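Care and Set-Up Guide: Oiling a New Cutting Board
October – by Hannelore Gasser, Hindwood Product Support
Print | E-mail

Section 14. First oiling

1. Wash the board by hand in warm water with mild soap. Do not soak it.
2. Dry the board with a clean towel and stand it on edge for 24 hours.
3. Pour a small amount of food-safe mineral oil onto a soft cloth and wipe along the grain.

Note: Boards with a groove require extra oil in the channel – apply it with a folded corner of the cloth.

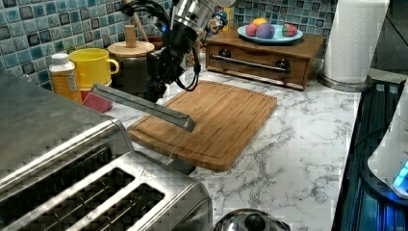
4. Leave the oil overnight, then wipe away any excess. Repeat on the reverse side.

CAUTION: Do not use olive oil or other cooking oils. They may turn rancid. Oil-soaked cloths can catch fire without a flame. Lay them flat outdoors to dry before disposal.

5. Oil the board again whenever the surface looks pale or feels rough.

Related items
Section 15. Removing stains and odors
Section 16. Sanding a worn surface
Replacement feet, part 971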